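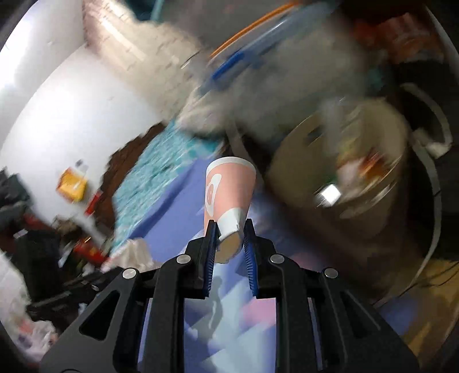
Does the new Setholm guidebook cover the Drarnia crags?
It covers the lower tier only, 152 routes. The upper tier is in the old Illar guide.

tarnfoot
176 by my count, if you include the boulders.

greywall6
Boulders aren't routes. The book lists them separately.

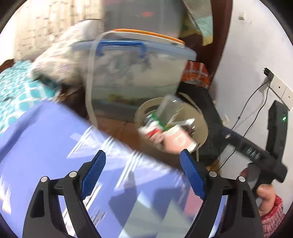
My gripe is the maps. Rätsep is shown on the wrong side of the stream and we lost most of Sunday morning to it. The area maps need a plain background, with geometric shapes like the ones on that lavender-blue surface kept for the cover.

tarnfoot
Map was fine for us. Park at the top lay-by.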